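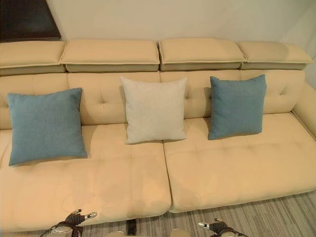

Two blue pillows, one gray one, in a row on the sofa. This is the job of the day.

1/ On Sunday I went to the open day of the robot lab in Falden. It is one hour by train from my town, and then a bus which comes when it wants. I promised to write down what I saw, so I will try to do it in order.

2/ The program had several rooms. I stayed almost the whole time at the sofa, where the task is to tidy pillows. They call it the Crichton task. I asked why and received three different explanations, so I will not repeat any of them.

3/ The people from the lab told us that they have recorded 2,746 pillow attempts until now. Of these, 412 were done at their second site in Prevorstead, with another sofa and a darker carpet. I wrote the numbers in my notebook immediately, because I always mix them. 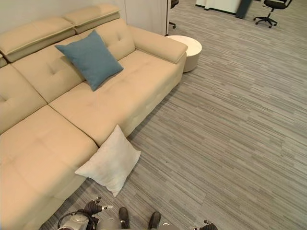
Why do they practice with pillows and not with boxes?
A box keeps its shape, and a pillow changes its shape each time you hold it. The lab wants to learn about soft things first, and later they will go to towels and blankets.

4/ This was the part I liked the most. I have worked 25 years with textiles and I know how difficult it is to explain to a new colleague how strong to hold a cloth. You say "not so strong" and they drop it. You say "stronger" and they make a fold.

5/ A boy near me asked if the robot can also make a bed. The answer was that a bed sheet is much harder, and that his own bed is still his own work. His mother was very satisfied with this.

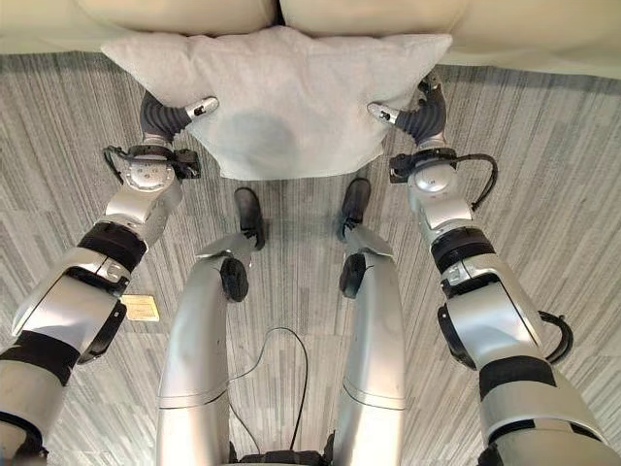 6/ I wanted to know also what happens with a bad attempt. They keep it. Each one gets a short note, for example "corner lost" or "too low", and the note is typed by a person the same afternoon. I had expected that this is automatic.

7/ For visitors there was a leaflet from Nukville, where the project had its first room. In the leaflet it is written that the building received 900 visitors last June. It felt like less on my day, and I could ask all my questions.

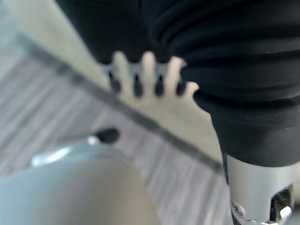
8/ Practical things, if you want to go: the entrance is free, but you must register. The talk at 2 p.m. is the better one, the morning talk is shorter. Coffee is on the ground floor and you pay only with card.

9/ Somebody asked me already if they show it again. I wrote to the lab and I wait for the answer. When I have it, I will add it under this post.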